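Unit 4 — Sorting, portioning, measuring small pieces
Home and Kitchen Skills, Drornemham evening centre
Handout for session of 11 December 2023 (Y. Ocampo)

Carry-over from last time: we didn't get to ratios. Faustino Camacho is covering that in the second half, bring the Preso sheet if you still have it. If not, share.

1. Why bother with containers

Small pieces (sweets, beads, dried beans, buttons) get away from you. They roll, they stick in corners, you lose a few every time you move them. So — one container to work from, one to put finished portions in, one to measure with. Get all three out before you open the packet.

Working container: wide, flat bottom, low sides. You want to see everything at once. A deep bowl hides the bottom layer and you end up digging.
Finished container: deep is fine. Round is good, no corners, tips out clean.
Measure: see-through if possible. Read it at eye level, on the table, not held up in your hand.

2. Surface

Plain, pale, clear of everything else. Patterned tablecloths are a nightmare for beads. If you put paper down, flatten it first. Walls or a raised edge at the back help when peices bounce.

3. Order of work

— tip the pieces in, give the tray a small shake
— spread to one layer, or near enough
— pick out broken ones
— sort by colour if the job needs it
— only then measure or count

Don't measure first and sort after. Half of September's group did that and had to start again.

4. Counting or measuring?

Under 40 pieces, count. Over that, measure by volume or weigh. Worked case from the board: the Cárdenas order, 3,000 beads in bags of 500. Six bags, nothing left over. Nobody should be counting 3,000 of anything. Count one bag properly, weigh it, match the other five to it.

Second case, for homework: 729 beads in bags of 40. How many full bags, how many over? (18 full, 9 over — show the working, not just the answer.)

A measuring cup holds a different number each time depending how the pieces settle. Level off, don't press down. Flat shapes leave odd gaps, so do it three times and take the middle one.

5. Picking up

Fingertips or tweezers. Go in from the side of the heap, not the top. Take the loose ones at the edge first, the middle opens up by itself. Dry hands!! Sugar-coated sweets go tacky very fast.

6. Layout

Bowl on the left, tray in the middle. Left handers may want to swap it round, try both. Cup goes to the back or the right, wherever your sleeve wont catch it. 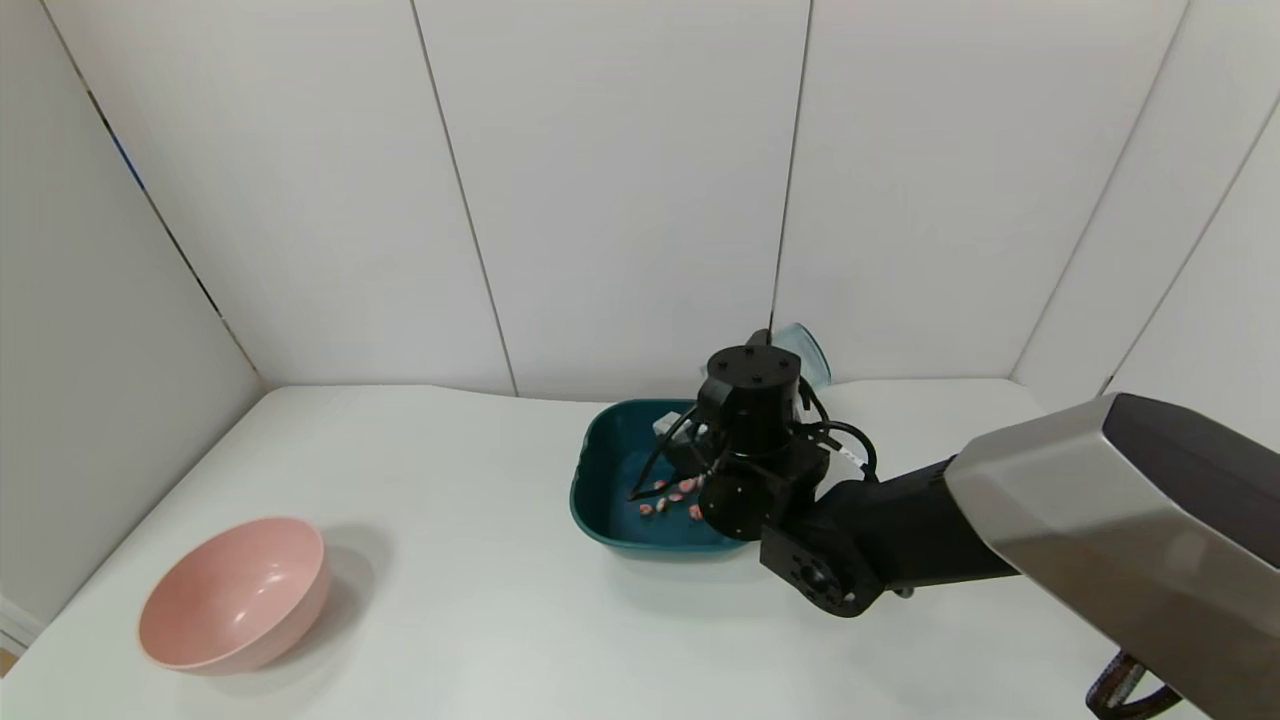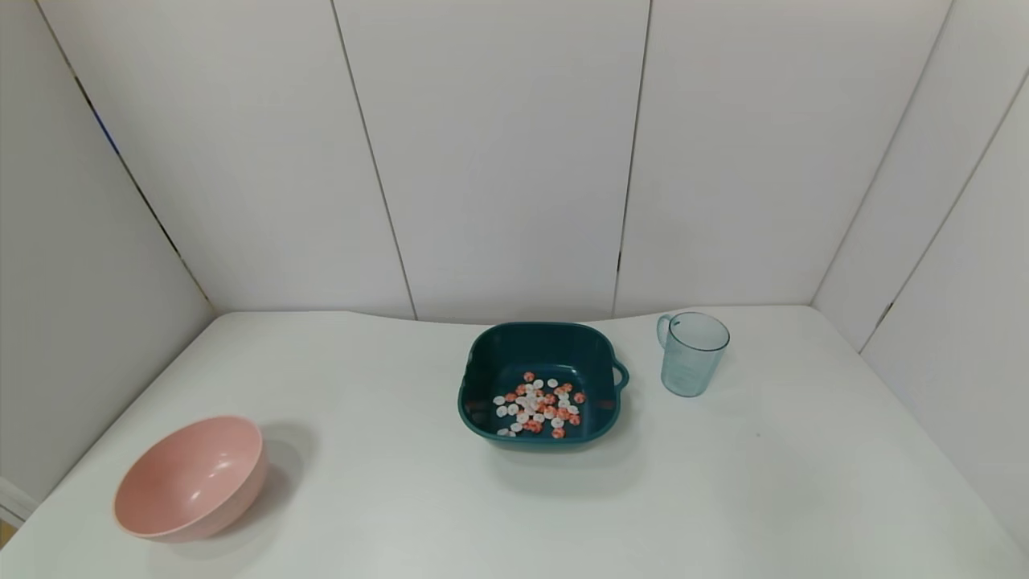
Fig. 1 and Fig. 2. Pink bowl to the left, teal container with the small pieces, light blue cup.

Reading for next week: Gellness booklet, the pages on storage jars. Skip the labels bit, we'll do it in class.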